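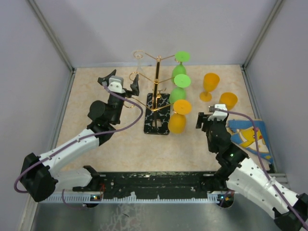

The winter I turned eleven, my grandmother decided we were going to win the Cloutier Lake ice race, and she decided it at breakfast with her mouth full of toast.

"We don't have a boat," I said.

"We have a door," said Grandma Ginette.

And we did! It was leaning against the side of her garage, a big old barn door she had bought from a man out past the gravel pit because she liked the hinges. An ice boat, she explained, was only a plank with a sail on it and three blades underneath. She had grown up on that lake. She had seen grown men go across it faster than a car, with their beards frozen sideways, and she had wanted to do it for sixty years.

You have to understand about the lake. In summer it was nothing much, brown and warm and full of weeds. But in February, if the snow held off and the cold came down hard, it turned to black glass from the boat ramp clear over to the Cultumis side, and you could lie on your stomach and look straight down at leaves hanging in it. It boomed at night. I used to keep my window open a crack just to hear it, a long low note and then a crack like a whip, and then the dogs starting up all along the shore. I loved it so much I could hardly sleep.

We worked on the door every day after school. Hrvoje Delić from next door lent us his workbench and then, after watching my grandmother use a hand saw, lent us himself. He was a quiet man with enormous ears who had built real boats once, wet ones, in a place where the sea never froze. He thought the whole thing was crazy. He also couldn't stay away from it. He'd be halfway home for his supper and turn around in the driveway with a new idea about the steering.

The blades came off an old hay cutter. The mast was a closet pole and then, when that snapped, a much better pole that Grandma wouldn't discuss. The sail was a bedspread, orange, with a fringe. We cut the fringe off and I wore it as a scarf.

"She needs a name," said Hrvoje, when we finally stood her up on her runners.

Grandma looked at the boat. The wind came up the driveway just then and the bedspread filled – whump – and the whole thing jerked forward a foot on the packed snow, all by itself, like a dog that has heard the word walk.

"Zomow," she said.

I asked what it meant. She said it was the noise it was going to make.

The entry fee was 20 dollars. Colleen McIntyre took the money at a card table by the ramp, with a blanket over her knees and a cash box between her boots, and she wrote ZOMOW on her sheet in capitals without even blinking. There were real boats there that morning, long skinny shiny things with numbers on their sails. One of them was called Koketti and it was red all over, the prettiest object I had ever seen in my life, and the woman who sailed it, Diane Carrier, had won four years running. She walked around our door twice with her hands behind her back.

"Where do you sit?" she asked.

"On the hinges side," said my grandmother.

Diane Carrier bent down and looked at the runners for a while. Then she went over to her truck and came back with a flat stone, and she knelt on the ice and sharpened all three of our blades, one after another, not talking, with her nose running. I have never forgotten it. When she was done she handed me the stone and told me to keep it dry.

The rules said two to a boat, one running and one steering, and the runner had to be aboard before the first flag. I was the runner. Hrvoje stood behind us blowing on his fingers. The wind was out of the northwest and steady, and the sky was so blue it looked like it would ring if you hit it.

The horn went. I pushed. For about three steps nothing happened at all, my boots going and going like a cartoon, and then the bedspread caught and the door left without me.

I jumped. I got one elbow and one knee on, and my grandmother reached back without looking and grabbed me by the fringe and hauled, and I was on! I was on, flat on my face with my cheek against the boards, and the ice was going by six inches from my eye so fast it had turned into lines.

And it did make that noise. I swear it. It started down low in the blades and came up through the wood and into my teeth, zzzzzzomow, every time we crossed a ridge, and my grandmother was singing along with it at the top of her lungs.

We passed somebody. I don't know who. I saw a man's open mouth and then he was gone. We passed the fishing shacks, and Chandrasekhar Menon, who ran the hardware store and had sold us every single bolt in that boat, came out of his with a rod in his hand and threw his hat straight up in the air. There was a flag ahead where we were supposed to turn. Grandma leaned on the tiller. The tiller, which had been Hrvoje's fourth idea, came off.

She held it up to show me.

"Well!" she said.

So we didn't turn. We went past the flag, past the marshal, and across the whole wide rest of the lake with the sun in our faces and nothing in front of us, and neither one of us thought of taking down the sail. I don't think either of us wanted to. I remember a crow keeping up with us for a bit and then giving up. I remember her hand, still wound tight in my scarf.

We stopped in the cattails on the Cultumis side, very softly, in a great puff of fluff. It came down all over us. My grandmother lay back on the door and laughed until she had to take her glasses off, and the lake boomed once underneath us.

Koketti won, of course. It was Diane who came out to fetch us with a rope, red sail leaning, waving her whole arm from a long way off.

"Did you see us?" my grandmother yelled, before she could possibly have heard. "Diane! Did you see us go?"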